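Rodica Preda keeps very little on her worktable in Jasow. She paints labels for Cavalcanti, a small tea firm, and says a clear surface saves her an hour a day. Brushes come out one at a time – thin ones for lettering, wide ones for washes – and go back in the drawer by lunch. 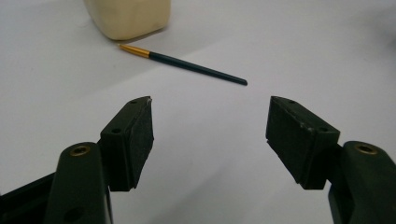
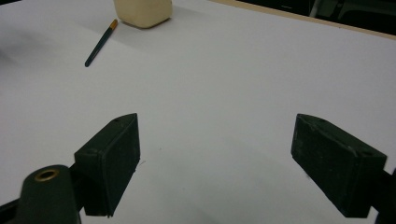 The white tabletop, with a dark-handled brush in the first photo.

She bought the table secondhand two years ago for $67 and has repainted it once.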